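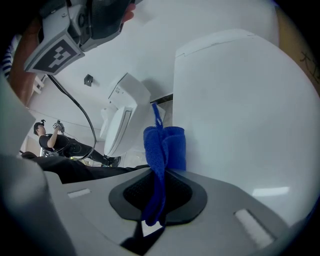
Recording two-handed bathroom chores with hand-held grippers

If you have already done a tabletop session or two with the Sollero kit, you know the basic idea. You hold a gripper in each hand, you do a chore, and everything the grippers see and feel goes into the pile that the policy will learn from later. Bathrooms are the next step up, and I'll say right away that they are a big step! You bend, you reach behind things, your cables find every corner in the room, and the surfaces are shiny and pale and not very kind to cameras. But these are exactly the chores people keep asking for, so it's well worth getting comfortable with them.

This page walks you through one of them from start to finish: picking up a towel and wiping a toilet lid and seat. Read it all the way through once before you put anything on. I know, I know, I never do that either, but your hands are going to be full for most of it.

What you'll want within reach

Both grippers, with their marker cubes and cables
The head camera and its strap
The recorder, with the chest straps
A power strip
Microfiber towels with a loop sewn on, plus spares
A lint-free cloth for the gripper lenses
The session sheet and a pencil (pens die on damp paper)

Picking a towel

A solid color is much easier to work with than a pattern, and it should be a color that stands out from what you're wiping. Blue on white porcelain has served us very well. Green is fine. White on white is a misery for everyone who has to look at the recordings later, so please leave the nice hotel washcloths in the cupboard.

Go for a towel with a hanging loop if you can. The loop gives you a grab point you can find again and again, and in the early part of a set that kind of repeatability is a gift. Later on you'll want to grab by a corner, by the middle of an edge, by a random fold, and so on. More on that under variety, further down.

Getting dressed

Head camera first. Put it on, tighten the strap until it's snug, then shake your head as though somebody had offered you liver. If it slides, tighten it again. Tilt it down farther than feels natural, so that when you look at the lid with your neck relaxed, both grippers are in view. Most beginners aim it straight ahead and end up with a beautiful recording of a wall.

Next comes the recorder, strapped high on the chest so it doesn't knock against the bowl when you lean forward. Run the cables along your body and leave enough slack that you can stretch both arms overhead. Do that stretch, by the way, every time. If you feel a tug anywhere, sort it out before you pick up the grippers, while you still have fingers to do it with.

Clothes matter less than people think. Stripes, plain, whatever you have. Sleeves shouldn't hang over your hands, and loose jewelry comes off.

Checking the grippers

Open and close each one a few times and listen. You want the full travel, with no click at the end. Wipe the lenses. Wipe the marker faces too, which always seem to collect a thumbprint right across the pattern. Then open Nurmi, our recording software, and look at the preview for each stream in turn. If one of them is frozen, unplug that cable, count slowly to eight, and plug it back in. Restarting the whole session is hardly ever needed, and it costs you the calibration.

Calibration itself is short. Hold both grippers up in front of your face with the marker cubes toward the head camera, keep still, and wait for the tone. Then lower them slowly to working height and wait for the second tone. If the second tone doesn't come, bring them a little closer together and try again. People tend to hurry this because standing there with their arms up feels a bit silly. Take your time anyway!

The first wipe, step by step

1. Start with the towel somewhere easy, hanging or laid out on a surface you can reach without kneeling. Grippers open, hands away from it. Press record and hold still for one breath.

2. Bring one gripper in and take the towel by the loop. Close gently. You're aiming for a pinch with the rest of the fabric hanging free underneath.

3. Lift it clear and let it stop swinging. This pause looks like wasted time, and I had a whole argument with myself over whether to trim it. We keep it. Short pauses between parts of the chore make the clip much easier to split up afterward.

4. Bring the second gripper to the lid or seat and steady the edge. A light press of the finger pad is plenty.

5. Wipe with the towel hand. Start at the hinge and come forward, then go around the rim. Keep the towel between the pad and the surface, and go slower than you would at home. Let me say that once more, as it's the note I write on almost every first session: slower.

6. Pull both grippers back, open the steadying one, carry the towel to where it started, and let go. Hold still for one breath and stop the recording.

If you drop the towel partway through, don't stop. Pick it up from wherever it landed and carry on. A clean recovery is worth more to us than a clean run, and we get far fewer of them. Just put an R next to that clip on the sheet.

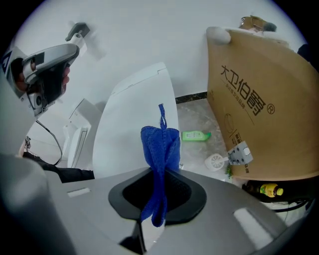
Hunthorpe, 11 July 2023

We have now been through the whole first batch of bathroom recordings, so I'm adding what we learned to this page and taking out a few things that were plain wrong. The batch came to 1103 clips, which was a lovely surprise after such a slow start, and the folks at Trulero were kind enough to run their checking script over all of them and send back a long list of the ones that wouldn't load.

The biggest trouble was the lens being covered by the towel. When you pinch a large fold and raise it, the cloth can bunch up right in front of the camera on the gripper, and then for the rest of the clip you have a very nice study of terry or microfiber and not much else. Take a smaller pinch. Let the towel hang down off the pad, and glance at the preview after your first few tries to be sure there's still some room visible around it.

The second trouble was clutter, or really my own advice about clutter. The old version of this page told you to clear the room completely before you started. Please don't! A bottle on its side, a brush head, a cardboard box that hasn't been taken out yet, these are all part of what a bathroom is like, and a policy trained only in bare rooms gets flustered by the first bottle of detergent it meets. Move whatever you might trip on or kneel on. Leave the rest, and shift it about a little between sets.

Building in variety

Plan for 80 clips in a session. That's a comfortable number with breaks, and after that your wrists start making the decisions for you. Split them up so that something changes every few clips and the chore itself stays the same. Things to change, in no special order:

Lid up, lid down, seat up
Which hand holds the towel
Where you grab the towel, from loop to corner to middle
Where the towel starts out
Standing, crouching, off to one side
Room light on or off, if there's daylight to work with
Where the loose things on the floor are

Change one or two of these at a time. When you change all of them at once it gets very hard to say later why one group of clips trained well and another didn't.

It's also fine, and good fun, to work on parts that aren't attached to anything. A lid or seat set down where you can get at both rims lets you practice the steadying hand without folding yourself in half, and I'd suggest it for anyone's first session. Mark those clips L for loose on the sheet.

Working in company

With more than one person recording in the same room, agree on who has which spot before anyone calibrates. Two sets of marker cubes in one view can confuse the tracking, so turn a little away from each other and keep your raised grippers out of your neighbor's calibration. Other people walking through the background are no problem at all.

Tape down any cable that crosses the path to the door. Keep the power strip well clear of anything wet. And take a proper break every six sets, with the grippers put down and the head camera off, even if you feel as fresh as a daisy.

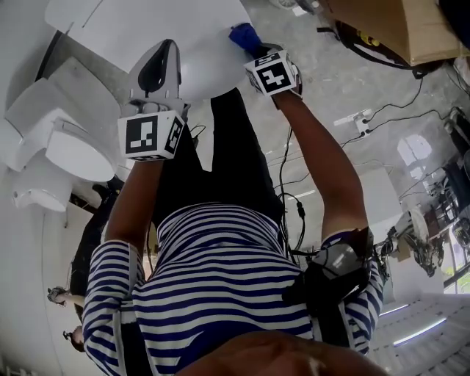

Wrapping up a session

Stop the recording in Nurmi before you unplug anything. Then, with the grippers resting on something soft, play back one early clip and one late clip from each hand. Look for the towel being lost from view, for streams that drift apart in time (the easiest spot to check is the moment a pad touches the rim), and for a head camera that has crept upward during the session. If it has, write down the clip where you first notice it. We can often save everything before that.

Copy the files to the Sollero drive, and wait for the green check before you clear the recorder. Fill in the rest of the sheet: your initials, the room, the towel color, the R and L marks, and anything odd. I really do read the odd things, and "my knee hurt from here on" has explained more strange clips than any script has.

Towels go in the wash without softener, which leaves them slippery. Wipe the finger pads with plain water and leave the grippers open overnight. The lid-lifting version of this chore has its own page, and I'd do at least two wiping sessions before you try it.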